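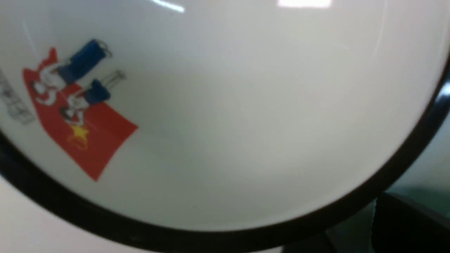

January, still dark at half past six

Woke up early with the washing-up on my mind, which is a sad thing to admit at my age. I had gone to bed annoyed. Yesterday afternoon was the Grurex talk at the Putham library, and Mahnaz Hosseinzadeh saved me a seat in the second row so I couldn't leave.

The young man from Grurex had good slides. Their kitchen arm will wash, dry and put away, he told us, and it will do it while we "pursue what matters." I'd like to know what he thinks the women of Putham have been putting off all these years. Mahnaz is pursuing a hip replacement. He showed a video of the arm picking a mug off a rack and hanging it on a hook. There was music. I timed it on my watch and it took the thing the best part of the song, and then the video cut away before we could see it do a second mug.

I asked him what it did about bowls. He asked me what kind of bowls. I said any bowl, a big enamel one, white, slick as ice on the inside, with nothing to take hold of but the edge. He said bowls were "a very active area." I have a nephew who is a very active area and he doesn't do dishes either.

Then Zohreh Moradi stood up. She is retired from the packing floor at Clanlow, and she's the only person in town who has worked beside one of these machines for wages. She said the ones at Clanlow stacked boxes fine. Same box, same spot, all night long. Put a box in crooked and it would stop dead and turn on a light, and somebody had to walk over and straighten it. That somebody was Zohreh. By her last year she was walking over so often that she asked if she could have the arm's job and let it have hers. They gave her a cake instead.

The Grurex fellow said the newer ones learn. They watch a person do a chore 300 times, or 400, and they get the idea. I have washed dishes every day since I was nine and my family has watched me do it far more than 400 times, and not one of them has gotten the idea.

Anyway. This morning I did the bowl myself and tried to pay attention to how I do it. I'm writing it down before I forget, so I can mail it to Grurex and be ignored in writing.

First off, I don't look at it much. The shine comes right back at you off the white, so a bright patch could be the window or it could be grease, and the only way I know which is to run my thumb over it. Their arm has a camera. I'd bet money it takes the glare for a dirty spot and scrubs at the ceiling light until supper.

Then there's the picture inside, the red flag with the yellow star and the two little figures in blue. I know it's printed on, so I leave it alone. How would you tell a machine? Red on white looks an awful lot like tomato sauce. I rub it lightly with the soft side and feel that it's smooth, and that settles the matter. It took me a second. I tried to explain to myself what I'd felt and couldn't come up with anything better than "smooth."

The rim is where I'd really like to see them try. I hold it by the black edge, fingers under and thumb over, and I turn it as I go, a little at a time, and the wet hand and the dry hand trade off somewhere in there. I slowed down to catch them trading and nearly dropped it in the sink. I suppose that's what Zohreh meant about the crooked box. You can do it fine until somebody asks you for the steps.

The price, by the way. He wouldn't say. Mahnaz got it out of him by the coffee urn: $239 a month, and a man has to come out to bolt it down, and you can't have a rug. I told her for $239 a month I'd come over and do her dishes and bring my own rug.

To be fair to the boy, I did like the part about laundry. Fu (that's what they named the prototype, Fu, like a cat) can fold a towel in 2 minutes flat if the towel starts out reasonably square. I can't say the same of anyone else in my house. And my hands hurt this morning, they always do in the cold. If it ever gets the bowls worked out I may have to eat some of this. I'd keep the soft-side scrubbing for myself, though, until I'd seen it around that flag a few times.

Need: dish soap, stamps, call the dentist back. Mahnaz wants her umbrella.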